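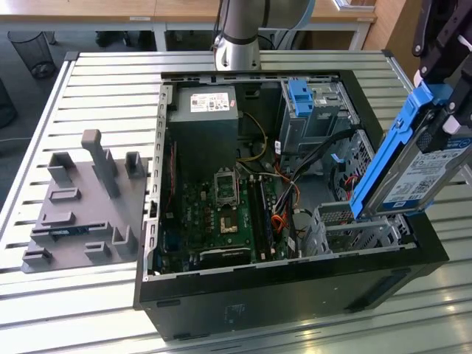
Wer daheim Theater liest, braucht keinen Hörsaal, wohl aber einen Küchentisch, an dem man es länger als eine Szene aushält. Seit ein paar Jahren lesen wir hier reihum Dramen mit verteilten Rollen, zuletzt »Nathan der Weise«, und dabei sammelt sich doch so allerlei an, was ich gern weitergebe.

Das Wichtigste zuerst: die Bücher. Reclamhefte klappen ja von selbst zu, sobald man nach der Teetasse greift. Ich lege ein Lineal quer über beide Seiten und an jedes Ende eine Wäscheklammer – das hält sogar beim fünften Akt, wenn der Rücken schon weich ist. Meine Ausgabe hat 246 Seiten samt Anmerkungen, und die Anmerkungen bekommen ein eigenes Lesebändchen aus Küchengarn.

Für die Rollen nehme ich Buntstifte, keine Textmarker, die schlagen auf dünnem Papier durch. Jede Figur hat ihre Farbe, und wer zwei Figuren liest, bekommt zwei Farben, die sich bei Lampenlicht gut unterscheiden lassen. Blau und Violett bitte nicht, da hat der Sultan bei uns schon einmal den Text seiner Schwester gesprochen! 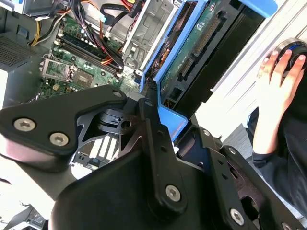 Offenes PC-Gehäuse, der Prozessorsockel ist leer.

Zum Trinken gibt es Salbeitee mit Honig, lauwarm, denn heißer Tee macht die Stimme bei mir eher rau. Tomoyo Oda, die bei uns meistens die Daja liest, schwört auf Apfelschnitze zwischendurch, und ich muss sagen, sie hat recht. Kekse dagegen nur in der Pause! Krümel im Falz bekommt man mit einem weichen Backpinsel wieder heraus, immer von innen nach außen streichen.

Teeflecken auf dem Papier sofort mit Löschpapier abtupfen, dann ein frisches Blatt einlegen und das Buch über Nacht beschweren. Ich nehme dafür den Gusstopf.

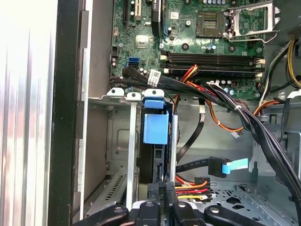 Am nächsten Morgen wechselt man das Löschpapier noch einmal und lässt alles weitere drei Stunden liegen. Ganz verschwindet der Fleck selten, aber die Seite bleibt schön glatt. Und wenn ein Heft muffig riecht, etwa vom Flohmarkt, kommt es aufgefächert in eine Schachtel mit einem Schälchen Natron. Das Natron darf die Seiten nicht berühren, und nach ein paar Tagen schnuppert man einfach mal.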